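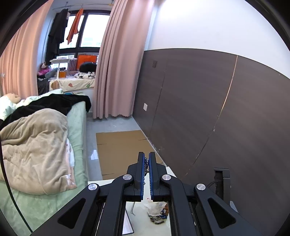 Attachment 1: bead table next to the bed, dark strand held up, rest of the beads on the white top

Ticket 178: Beads rolling off the table
Opened by: Noman Qureshi
Status: Solved!

Noman, 17th November
I've got a bag of 1000 beads from Vukano and I love them, but restringing is driving me up the wall. Every time I tip a few out they head straight for the floor, and it's shiny tile, so off they go under the bed. The clear bag won't stay open either. Any ideas?

Mohsin Ghumman, Duvamance bead help
Great colour, that dark brown! Two things to try. Lay a flannel or an old tea towel under the pile (beads hardly roll on cloth). Then tip the bag into a shallow bowl and only take out what you need for one string. Knot the far end before you start, too.

Noman
Tea towel is down and wow, what a difference! 30 beads on and not one lost. The knot slipped once, my fault, I'd only tied it single.

Mohsin
Brilliant! Go double on the knot, and leave a long tail so you can tie it off easily.

Noman
Double knot holding. First string finished, second one started. Please close this, and thank you!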